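Hangers, again

14 comments | 36 shares

A reader sent me the Futetti write-up in April with the subject line "ok now you have to be impressed." I have read it four times since. I'm a little impressed. I'm also annoyed, and I'd like to get the annoyed part down before it wears off.

The claim goes like this. Take a two-armed robot, have people steer it through picking a hanger off a rail with a garment on it, record 636 of those runs, and train a policy on the recordings. Then take the same policy and let it practice on its own with a "regrasp" signal added, meaning it gets a little reward for noticing a bad grip and trying again. The team, led by Kamol Yensuk, says the second step is what makes the thing work on hangers it hasn't handled before. They call the method Tirix. I don't know why and the paper doesn't say.

I'll start with what I like. They report failures by type, which almost no one bothers to do. Dropped garment, wrong hanger, two hangers at once, arm gave up. The "two hangers at once" row is the biggest one and they didn't hide it in an appendix. Anyone who has tried to get one shirt out of a full closet with one hand will nod at that. Hangers nest. You pull on one and its neighbor comes along for the ride.

Now the part I don't like.

The headline comparison is between a policy trained on the demonstrations and a policy trained on the demonstrations plus 2429 practice attempts. The second one wins. Well, sure. It had a lot more time on the job. What I want to see is the second one against a policy that got the same number of extra attempts without the regrasp signal. If that one does nearly as well, then the clever idea is mostly just more data wearing a nicer coat. I went looking for that row and couldn't find it.

I wrote to Yensuk to ask. He answered the same evening, which I appreciated, and said they ran a smaller version of that test and "the gap was still there but narrower." How much narrower he'd rather not say until it's been repeated. Fair enough, but then I'd rather the abstract didn't say "substantially" twice.

My second gripe is with the word "unseen." The test hangers were unseen in the sense that those particular hangers weren't in the training runs. They were still plastic, still about the same size, and still on the same rail. I asked Nuala Ó Conaill, who spent years on grasping before she moved to something that pays, whether she would call that generalization. She said she'd call it a decent sanity check. I think that's the right size of word for it. Put a wooden suit hanger in there, or one of those thin wire ones from the dry cleaner, and then we can talk.

Third gripe, and then I'll stop. Success is scored at the moment the hanger clears the rail. Whether the garment makes it anywhere useful after that isn't part of the number. I've watched enough of these clips to know that a lot can go wrong in the next two seconds.

What nobody can accuse them of is making the job visually easy. The view from the wrist is a mess of overlapping curves in different colors – orange next to sage green next to lavender – with a light blue hanger running right down through the middle and a pink garment crowding in from the left. Both gripper fingers take up a good part of the view too. The policy has to pick one target out of that, and shiny plastic isn't kind to cameras. 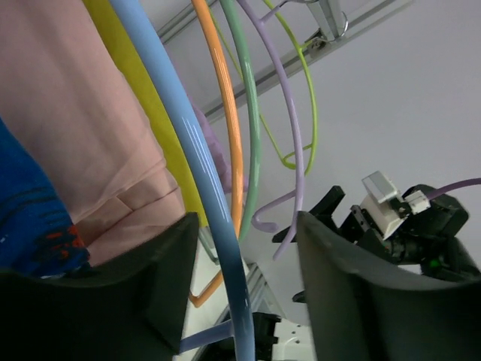

What would change my mind

Three things, and none of them is expensive.

Run the matched comparison at full size and publish it whichever way it comes out. I'd take 500 attempts per arm of the study over a bigger number with no control.

Swap the hangers for ones made of something else. Mixed on the same rail, please, since that's how people's closets look.

Move the finish line. Count it when the garment is laid down or hung somewhere else.

Yensuk says the second item is already planned. If the numbers hold up I'll write a post with a much nicer title, and you can all forward it back to me.

Share this post | 14 comments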